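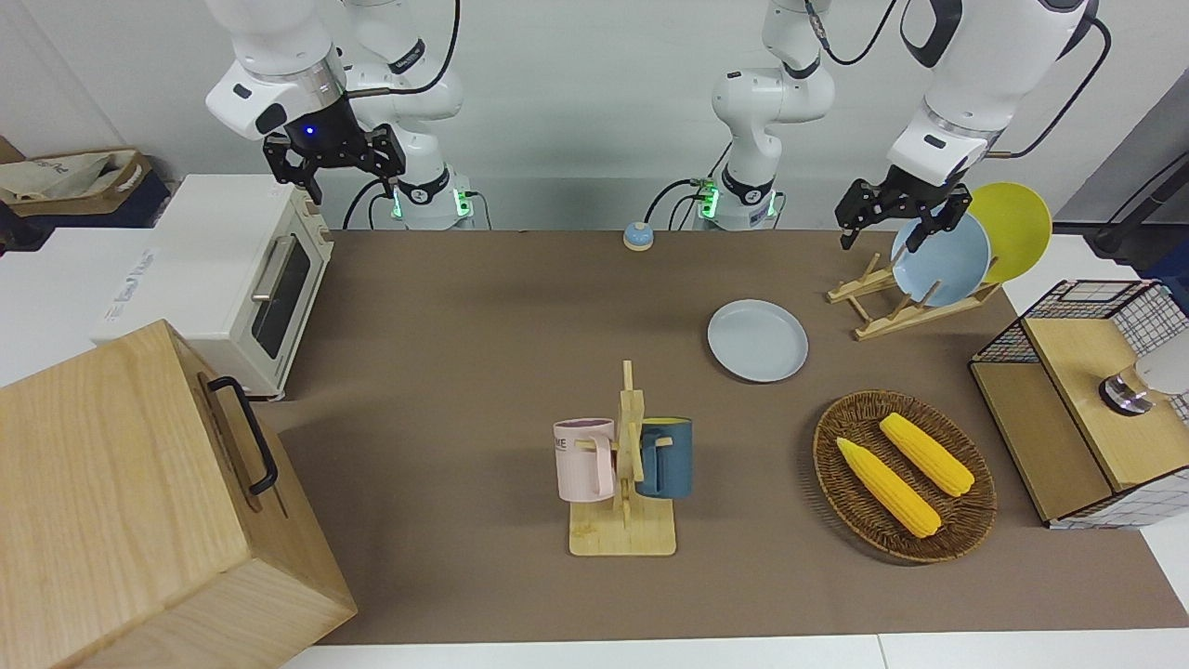 Vedwood 90 desk mat: long-term review

The Vedwood 90 is a brown tabletop mat sold by Zivivent for use on kitchen tables, worktops and desks. I bought one in December for the table in my flat in Arkville, which has a painted top that marks easily. It has been in daily use since then. The competing product at this price is the Tam mat, which I used for two years before it split along a fold.

Size and fit

The mat is 90 cm deep and is sold by length. Mine is 200 cm. It arrived rolled on a cardboard tube, with the outer face inwards, and the ends curled upwards when it was first laid down. I weighted both ends with books overnight. One corner needed a second night. The Tam was supplied folded, and its creases never came out completely.

Cutting to length is possible with a sharp knife and a steel rule. The edge is not bound, so a cut end looks the same as a factory end. Scissors leave a slight wave.

Grip

On a clean painted surface the mat stays where it is put. On an oiled surface it creeps, and the supplier's leaflet says nothing on this point. Small objects do not slide on it. Round-bottomed baskets and bowls sit still enough for normal work. Pulling a heavy mixer across it will shift the mat unless the far end is held. 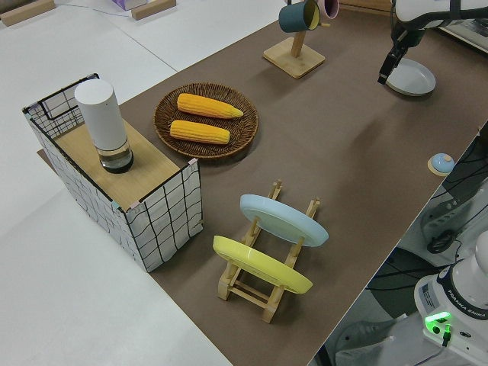
Heat and stains

The stated limit is 90 degrees. A mug of fresh tea left no mark. I would not put a pan straight from the hob on it, and did not try. Turmeric left a faint patch that was still there after 8 washes. Coffee, beetroot and soy sauce wiped off with a damp cloth. The colour hides crumbs rather well — a mixed blessing if the table is also used for paperwork.

Cleaning

Washing-up liquid and warm water are enough. The underside collects grit and should be wiped every week or so, or the grit will scratch the table. The mat must be rolled for storage. Folding it voids the guarantee.

Verdict

Better made than the Tam and worth the extra cost on a painted or varnished table. Buyers with an oiled top should look for something with a tackier backing. Zivivent also lists a grey version, which I have not used.

Reviewed 15 October 2019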